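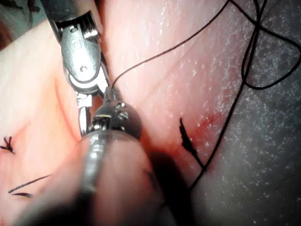

3.2. Puesta a punto y conservación de los instrumentos

La celda Fedomora se revisa entera cada 75 sesiones, y quisiéramos detenernos en este punto algo más de lo acostumbrado, porque buena parte de lo que aprendimos en Dumesbridge lo aprendimos con el destornillador en la mano. La muñeca es, con diferencia, la pieza que más cuidados pide. En la Figura 1 se aprecian el tornillo o pasador de la carcasa pulida y, más arriba, la zona ranurada, que nosotros limpiamos con cepillo blando y aire filtrado antes de tocar la tensión de los cables. Las mordazas, tan estrechas como se ven junto al hilo negro, se comprueban después cerrándolas sobre una sutura de prueba, siempre con la misma carga (400 g), y si el hilo resbala se desmonta el conjunto y se vuelve a empezar, con paciencia.

Figura 1. Instrumentos de la celda durante una tarea de sutura.

El protocolo, que debemos en gran medida al buen oficio de Lucyna Głowacki y Mieczysław Żak, consta de 14 pasos; los ocho primeros se hacen con el brazo sin tensión. En julio cambiamos además el lubricante de las articulaciones, y desde entonces repetimos la calibración del cero al acabar cada revisión.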